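Home | Notebook | Bench log | Visits | Contact

This site uses cookies to keep you signed in. Accept / Settings

March 18, 2021

Open afternoon for the Brivgate group, 11 visitors, bench 2. We ran the wire handling demo on the small arm, the same one shown at Bikham in January. Set-up took longer than planned because the Coetzee controller wanted its homing done twice. Must add that to the start sheet.

Speed held at 8 mm/s for the whole visit. Slow to watch, but people could follow it and ask things as it went. Most of the questions were about grip force and what happens if the wire slips. Two people wanted to know about the sleeve on the finger - I said we'd send them the supplier's sheet.

Log file is 153, saved on the bench machine and not yet copied over. Zisach have asked for a repeat at their place and would like connectors as well. I said wire only for now.

To do: wipe down the bench, order more red wire, move the visitor stools back, write to Bikham about the spare power supply. 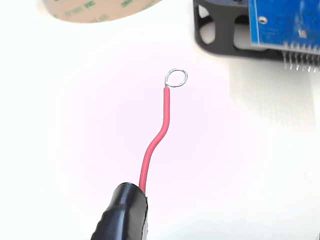 Red wire in the gripper, stripped end bent into a small loop.

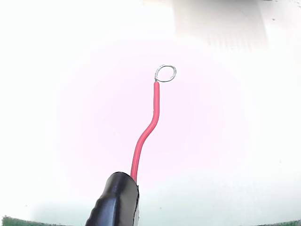
Asked by one of the visitors: can the arm be taught a new job without writing code?

For simple moves it can. You guide it by hand to each point and save the positions, then set the speed on the panel. Anything that has to react to the camera still needs a script.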